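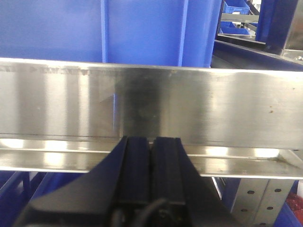 Face avant de la poutre inox, petits points bruns côté droit

Ticket 1855 -- rouvert par Dalva Damasceno

Bonjour Tanveer, je rouvre le ticket, désolée ! Les petites taches brunes sur l'inox sont toujours là, surtout celle couleur rouille vers le bout à droite. J'ai essayé l'eau savonneuse samedi, puis le vinaigre blanc coupé à 50 %, dans le sens du brossage comme tu disais. Résultat : ça brille, mais les points n'ont pas bougé d'un poil. Les éraflures en haut à gauche non plus, on dirait un reste d'étiquette (ou pas, je ne sais pas).
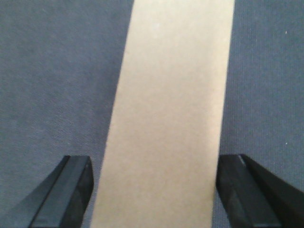
Norbert me propose la pâte Sketora, j'ai un peu peur qu'elle raye. Et est-ce qu'il faut que j'enlève le revêtement gris du plan de travail avant ? Je n'ai pas envie de le tacher, il m'a coûté une matinée de pose !

Réponse de Tanveer Mohmand, 16 h : garde le revêtement, protège-le bien, et teste la pâte sur un tout petit coin.

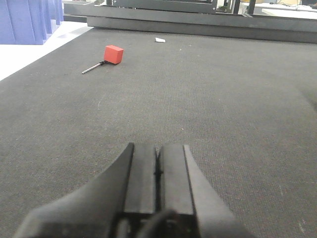
Bon, test fait ce matin avec une noisette de pâte -- rien de rayé, ouf. Je laisse le ticket ouvert, je m'attaque à la petite tache rouille lundi et je te redis.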